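Home | Rooms | Before You Visit | Gallery | Contact

We use cookies to remember your settings. Accept | Manage

Clarnville Floor Refit — Gallery

The ground floor at Clarnville was refitted this spring, 1,550 square feet in all. Silvana Vieira picked the flooring from samples sent over by Medeiros, and the choice came down to a plain mid-gray and a streaked one. The streaked gray won. It has narrow stripes running from light gray to near-white, and it suits the long shape of the rooms.

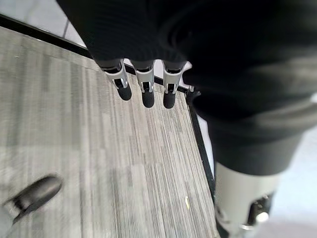 Crumbs and dust were the main worry, as they showed up badly on the old dark green. We asked the people at Givcombe, who put down the same range in October, and they vacuum twice a week and leave it at that. The full order came to 190 boxes, with a few kept back for repairs. Those are on the bottom shelf of the storeroom — please leave them there.

Chairs need felt pads before they go back in. Pads are in the drawer by the front desk, 156 to a pack.

The upstairs rooms will be done next, using the same supplier. Questions about the flooring can go to Silvana.

Page updated 27/04/2018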